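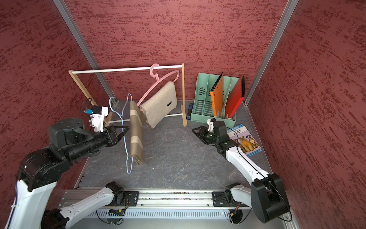 The demonstration day at Bikska went ahead in June as planned, and this report covers what the grant paid for and what remains to be done. We had 119 visitors over the day, mostly local families and small business owners, plus two teachers' groups that booked through Valtel. The two-arm station drew the longest line. Visitors had asked on the sign-up form to see household jobs, so we ran it on hanging cloths — the left arm with the striped one on its blue hanger, the rack standing behind with the pink hanger already on the rod. Haris Magsi ran the station in the morning and Marjan Kiani took the afternoon.

**Spending.** The day cost $600 beyond staff time. Of that, $80 went to printed signs and the rest to chair rental and extra insurance. No equipment was bought for the event.

**What visitors asked.** Most questions were about price and safety. Several people wanted to know how long it takes to teach the arms a new job, and our handout didn't cover that. Marjan has drafted a new page and it will be ready before the next visit.

**Problems.** The talks in the side room ran late and overlapped with the last two demonstrations, so some people missed one or the other. The parking directions sent visitors to the Tapia entrance, where the gate was locked until 10. We have corrected the map.

**Next steps.**

- Six schools have asked for a visit of their own. We can host four this term with present staff.
- Stistetti has offered its hall for a second open day. We need a decision from you on dates before we reply.
- Haris will send the full visitor comments separately.

The remaining grant money is unspent and is set aside for the school visits.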